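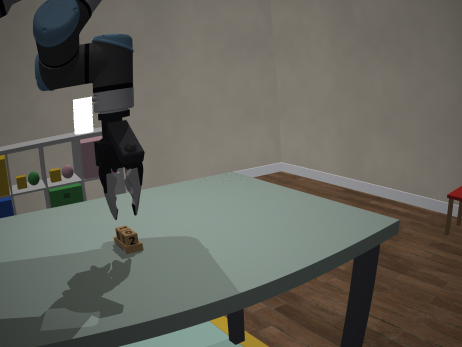

One reader of last month's column on slow play objected that pace is a course setup problem, that players get blamed for it, and that anyone who doubted this should try the fourth green at Stirnoton when the hole is cut on the back shelf. I have played that green. The reader is mostly right, and the point deserves more room than I gave it.

The Lamitstead county amateur is played over two rounds with a field of 34. Last October the final group took five hours and 31 minutes to finish the second round. The rules staff issued warnings to three groups and penalized one player a stroke. The penalty was correct under the pace policy as written. The policy itself is the weak part.

It sets a single time limit for every hole of the same par. A par 3 of 200 yards over water gets the same allowance as a par 3 of 140 with an open front. On the long one, a large share of the field misses the green, some go to the drop area, and the group behind stands on the tee. Each group then reaches the next checkpoint late, and the clock treats the delay as its own fault.

Hole locations make it worse. A hole cut within four paces of a steep slope adds putts, and each added putt means another mark, another read and another wait. Do that on six greens and the round grows by twenty minutes with no one playing slowly by any normal standard.

The usual answer is that a championship ought to be hard. I agree. Difficulty and delay can be separated, though. Rough that costs half a shot is hard. Rough that requires a search for the ball is hard and slow, and the search tells us nothing about who is the better player.
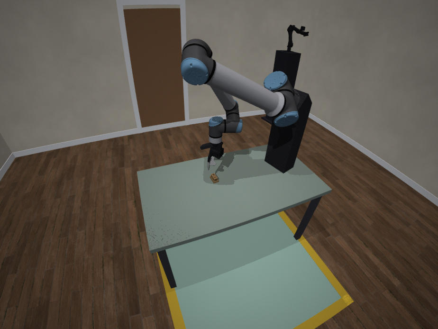

What the county should change

First, set the time limits by hole, using recorded times from the last few events. The Grunwood club already does this for its own championship, and its sheet fits on one side of a card.

Second, widen the starting intervals by 2 minutes. The last group will tee off later. It will probably finish at the same hour, having spent less of the day standing still.

Third, move the long par 3 at Lamitstead up one set of tees for the second round. Players who want the full yardage will have had it in the first.

Penalties should stay. A player who takes four practice swings over a chip needs to hear about it, and a stroke is the only language that works in a two-round event. But the limits have to be ones a group can meet on the course it is given that day. Entries for this year's event close on 5th March, and the pace policy attached to the form is the same one as before.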